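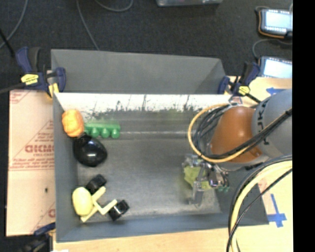
Slide 1. Title

Good morning. My name is Ermira Grgić and I work on picking cells at Nyitrai. My colleague Kristóf Jakab could not travel, so I will give his part also. Please ask questions at any time.

(Wait until the door is closed. Speak slowly.)

Slide 2. What we bought

The product is the Ponuron kit from Zelance. It is a kit for picking mixed items out of a bin. You get the grasp software, one year of support, and a setup service of two days. The arm, the gripper and the bin are your own. This point was not clear to us from the price list, and I ask you to read it twice before you sign.

Slide 3. Why toys

We test with toys and small odd pieces. We like them for four shapes of problem: a round thing with lobes, like the orange pumpkin; a smooth egg; a block with knobs; and a thin frame made of bars, where a finger can go through and catch nothing. Shiny black pieces are also in our set. Kirsty Ritchie made the first list of items, and we have changed it only one time.

(If somebody asks about customer parts: we may not show them. Say it politely and go on.)

Slide 4. The test

We made 3000 pick attempts over the trial. One attempt means the arm goes into the bin, closes the gripper and comes out. If the item falls before it is over the table, we write it as a failure. Zelance counts this differently in their own report, so please do not compare the two tables directly.

Slide 5. Failures

We had 658 failures. Of these, 242 were in one group: items lying against a wall of the bin. The gripper comes down, the finger is near to the wall, and the planner gives up or takes a bad angle. The kit has a setting called wall margin. The default value was too careful for our bin. Miklós Barta made it smaller on Wednesday of the second week, and after this the group became much smaller.

(Pause here. This is the slide where people take photos.)

Slide 6. Clamps and cables

Please fix your bin. We use clamps on the corners. In the first days the bin was free, it moved a little with each touch, and we blamed the calibration for this. I lost one full afternoon. We also put blue tape on the table.

For the cables, leave a wide loop near the arm. The manual has one sentence about it, on the last page.

Slide 7. Support

Yiran Cheng at Zelance answered our tickets, usually the same day. The answers were good. The update in February changed the log format without a warning, and our scripts stopped. I have told them this and they have accepted it.

Slide 8. Would we buy it again

Yes, for mixed items and a team who can read logs. For one single part, always the same, I would look at Gosik first. It is simpler, and you pay less for support.

(Leave slide 5 open for the questions. Spare clicker is in the front pocket of the bag.)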